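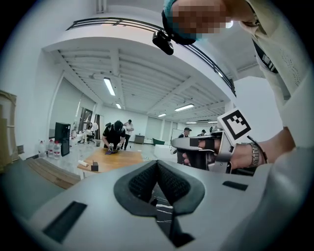

Wristwatch and chest strap, both on.

Fenside Track Forum > Training and Timing > Wrist distance on the track, lane correction

kerb_runner
I did 5 x 1,000 on the Droselholm track last night, all in lane 1. Watch in normal GPS mode, one-second recording. It gave me between 1,010 and 1,030 for each rep. Is there a setting I have missed, or do I accept it?

lane4_again
Normal GPS mode cuts and widens the bends depending on where the fixes land. Use track mode if your watch has one, and tell it the lane. If it thinks you are in lane 1 when you are in lane 6 it will snap you to the wrong line.

pacenotes
Ignore the watch for distance and press lap at the painted line. The track has been measured. The watch is estimating.

kerb_runner
I do press lap. The trouble is that the training log then works out pace from the watch distance, so every rep looks quicker than it was.

pacenotes
Then edit the distance in the log. Takes a minute.

hurdle_mark
Check which line you are running. Lane 1 is measured 30 cm out from the raised kerb, the other lanes 20 cm out from the painted line. If you drift to the middle of lane 1 you do run further. Not 30 m in a kilometre, but a few.

lane4_again
For reference, a standard track run in lane 8 comes to 453 and a bit per lap. Our outside lane at Fenside was quoted as 449 on the old plan, which I have never been able to make agree with anything.

hurdle_mark
449 is lane 8 with 1.22 m lanes if you leave the 20 cm off, or somebody has used lane 7 plus a fudge. I would not trust the plan.

Edit: checked. Lane 7 is 446 with 1.22 m lanes, and lane 8 without the 20 cm is 452. So neither. Withdraw the above.

lane4_again
Thanks. I still suspect the lanes are narrower than standard -- they were relaid in the same footprint.

splitsecond
I use a Pivau foot pod. Calibrated over 1,000 in lane 1, it stays within 5 m at the pace I calibrated it at. Over 200 reps it reads short, as my stride changes.

pacenotes
So it is right at one pace. That is no use for a session with mixed reps.

splitsecond
It is of use to me, I run most of my sessions at one pace. You can store a second factor for the short stuff.

kerb_runner
Would the chest strap help? Mine is a Kälin and the menu lists "running data" next to heart rate.

splitsecond
Mostly cadence and ground contact time. Some will give pace from the accelerometer, but on the treadmill setting only. Look at whether the watch offers it as a distance source. If it is not in that list, no.

kerb_runner
Not in the list. I will try track mode, lane 1, and report back.

lane4_again
Do a few easy laps in the one lane first, and keep to it. Mine needs two or three before it settles, and it loses the lock if I cross to the infield for a drink.

pacenotes
Or press lap at the line.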